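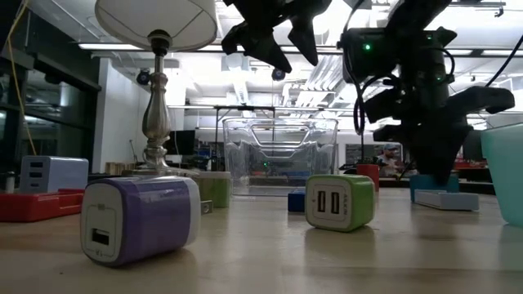 Chargers on the sorting table, with the lamp and the clear bin behind them.

I went to the open day in Brekness in September, mostly for the repair hall, but I stayed longest in the small things room of Zoteo. Entrance was free and coffee was not. The hall opens at 9 in the morning and by ten it was hard to find a place for the coat.

Zoteo collects small household electrics that people leave in drawers when they move. Ataberk Keskin, who showed us the room, told us they received almost 2,000 pieces last year, and the largest group was phone chargers. I believed him easily. At home I have a box of them also.

On the table were a purple one with a single port, a green and white one with two ports, and one with three ports in white and lavender. A light gray power strip was there too. I liked that the colors were so different, because my own are all white and I always take the wrong one.

The table itself I would gladly take home. The top is in butcher-block style, with pale and honey strips side by side, and there is a small dark knot in one of them. Mr. Keskin said it came from a school kitchen in Ersoy and they oiled it two times before the visit.

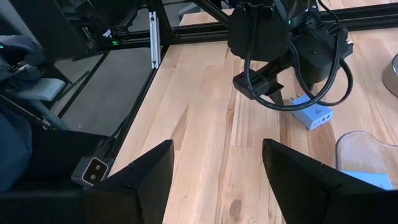 How the sorting goes

First the ports are counted, then the plug is checked, then the piece gets a label. Chargers with no readable print go to a separate shelf. The green and white one has the name AILKIN along the side of its face, so it can be listed under a name. The sorted pieces are sold in the shop at Paltisero, 20 minutes away by bus 19.

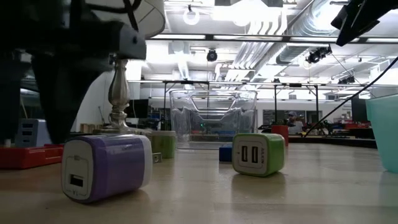 The dual charger with its two ports to the front, and the red cup farther back.

The shop closes at four. I missed it, and will try again in spring.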